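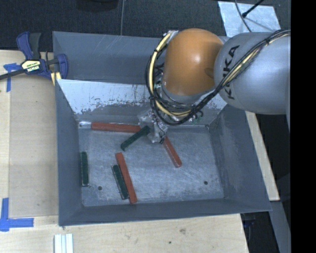

I have been buying secondhand metal bins for longer than I've had anywhere sensible to put them, and I can tell you that the good ones always look terrible. New ones are shiny and dent if you breathe on them. The old ones have been dragged across workshop floors for years and just carry on. What I look for is a big grey thing with tall sloping walls, a flat scuffed bottom and a pale patch flaking away along a ragged line on the back, with darker metal showing through. Put one of those on a light wooden table with three red-orange bars and three dark green ones lying in it and I'm completely happy. The colours sing against all that grey!

My first came from Pacita Dagdag, who was clearing out her late uncle's shed and wanted it gone by Wednesday. I paid her four pounds and carried it home on the bus, on my knees, with a woman opposite giving me quite a look. It held firewood that winter, then dahlia tubers, then (for one memorable Christmas) a ham and a great deal of ice. It's by the back door now, full of boots.

Since then I've rather got the bug. Rhea Agbayani runs Quiambao, a salvage yard with 395 crates and bins stacked along one wall, and I went up in October meaning to stay an hour. I stayed until she turned the lights off. Rhea is firm about shape. "Straight sides look neat but they're a pain," she told me. "You want walls that lean out, so you can get your whole arm in and see what you're doing." She's right, too. I'd never thought about why I kept reaching for the same two bins at home, and both of them narrow towards the bottom.

Then there's the question of what to do about the finish. Eduardo Castillo, who does up old shop fittings, would have the lot back to bare metal, waxed and gleaming. I can't bring myself to. I brush off anything loose outdoors with a mask on, wash it with warm soapy water, dry it properly and leave the scratches alone. If the old coating might be lead paint, test it before you touch it, and don't keep food in it (my ham bin had been checked, I promise). A bit of felt underneath will save your table.

As for what goes in them, long awkward things are best. Curtain poles cut down for the allotment, rolled-up wallpaper ends, offcuts you swear you'll use. Small bits are hopeless — they slide into the corners and you'll find them again when you move house. I keep mine in jam jars and stand the jars inside.

Prices vary wildly. At Quiambao the plain ones start at £16, and Rhea will knock a little off if you take a pair. I took a pair. They're in the hall at the moment, and I still haven't decided which one gets the wellies.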